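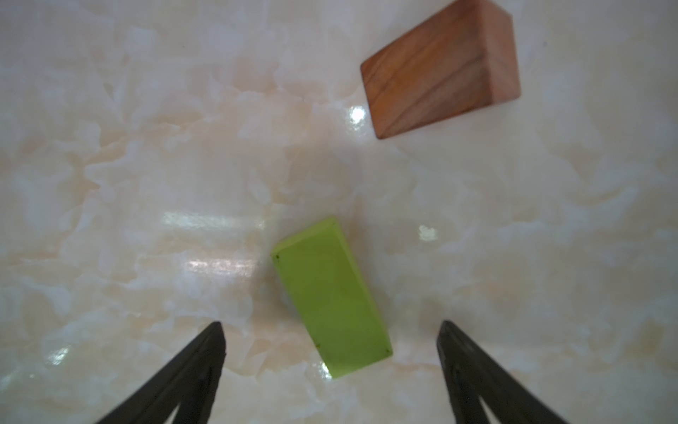
# Who Lives in the Compost Heap?

Put a banana peel in the trash and it goes off in a truck. Put it on a compost heap and it gets eaten by a crowd with terrible table manners.

First to arrive are the bacteria. You could line up over 400 of them across the head of a pin and still have room for more. They have no mouths, so they ooze juices onto the peel and soak up the soup. Please don't try this at dinner.

All that eating makes heat. A big heap can get too hot to keep your hand in, and on a chilly morning it may steam like a bus driver's coffee.

Next comes the fungus, which looks like white fluff or very thin thread. Fungi are good at the tough stuff, such as twigs, straw and the cardboard tube from the toilet paper.

When the heap cools down, the animals move in. Worms drag bits of leaf about and swallow them. Pill bugs chew on rotten wood. They look like insects but are closer cousins of crabs, and they breathe with a kind of gill, so they like it damp. Centipedes come too, mostly to eat the other guests.

## What's on the menu?

Heaps like a mix of "greens" and "browns." Greens are soft and wet: apple cores, grass clippings, the lettuce you hid under your fork. Browns are dry: dead leaves, torn-up egg cartons, straw. Try 2 buckets of browns for each bucket of greens.

Too many greens and the heap turns slimy and smells like a gym bag in July. Too many browns and it just sits there, doing nothing, like a big brother on a couch.

Leave out meat, cheese and anything the dog made. Rats read menus too.

## Does it need stirring?

Yes. Most of the eaters need air. Mr. Lahlou at the Nundov school garden turns his heap with a fork every other week and talks to it while he does. The talking is optional.

## When is it ready?

It could be a few months, or it could be a year. Finished compost is dark and crumbly and smells like the woods after rain. You shouldn't be able to spot the banana peel. You may well spot the little sticker that was on it, because even bacteria have standards. Pick it out and spread the rest around your tomatoes.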